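Working near the arms: questions about our house rules
Belturow site, two-arm cells and mobile units. Last changed 27 Dec 2018.

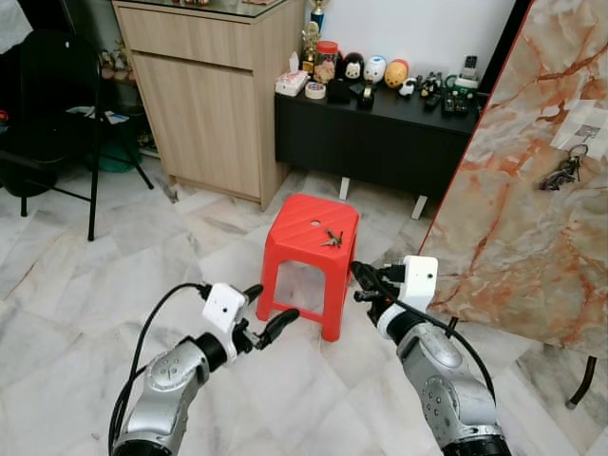

Veerle Postma asked whether we could drop the rule about small items, as it slows down every change of task and the arms are not strong enough to do much harm. The rule stays. The harm we worry about is mostly a dropped or trapped object and the person who reaches in after it.

Who do these rules apply to?
Everyone who comes within reach of a powered arm, including visitors and people from Luvside who are only there for the day. If you are watching from the next room you do not need to read any further.

Can we use ordinary furniture and household objects?
Yes. Most of our tasks involve picking things up in a normal room, so a plastic stool with a bunch of keys on the seat is a perfectly good set-up. Check that the stool stands steady on all its feet before the arms are switched on. Tiled floors are hard on dropped items, so do not use anything made of glass as the object to be picked up.

Do we have to clear the rest of the room?
No. Shelves, desks and whatever is kept on them can stay as they are if they are outside the reach of both arms. If an arm can touch it with the gripper fully stretched out, it either belongs to the task or it gets moved. Test this with the arms in slow mode. People are bad at judging it by eye.

What is the speed limit?
Slow mode is 7 per cent of full speed and is used for the first run of any new task. After that the operator may go up in steps. Full speed is not allowed when anyone is inside the marked area.

How close can I stand?
Stay 500 mm outside the furthest point either arm can reach. The operator may stand closer if they have the stop button in their hand. On the desk or in a pocket does not count.

May I reach in to move an object during a run?
No. Pause the run, wait until both arms have stopped, say "hands in" and wait for the operator to answer. Say "hands out" when you are clear. This applies even if you only want to turn a key round.

What about the cables at the wrist?
Cables must have enough slack for the wrist to turn fully both ways, and no more than that. A loose loop can catch on a chair back or a table leg. Look at both wrists before each session and again after any change of gripper. If a cable is rubbed or flattened, stop using that arm and write it in the log.

The arm covers have scuffs. Is that a fault?
Light scuffs are wear and can be left. A crack, a missing screw or a sharp edge is a fault. If you cannot tell which it is, treat it as a fault and ask Sanne De Smet.

Do cameras count as safety equipment?
No. The wrist cameras help the arm find the object. They do not detect people and must never be relied on for that – the stop button is the only protection the operator has in hand.

How long can one person operate?
Two hours, then a break away from the controls. We had 19 log entries for minor knocks last January and the later part of long sessions came up too often.

Which form do I use?
Form 205 for faults, knocks and near misses. The old Flaltance sheet is no longer accepted. Fill in the form on the same day, even if nothing was damaged.

Does the Babaei software change any of this?
It changes how tasks are loaded. Distances, speeds and the hands in, hands out call are the same as before.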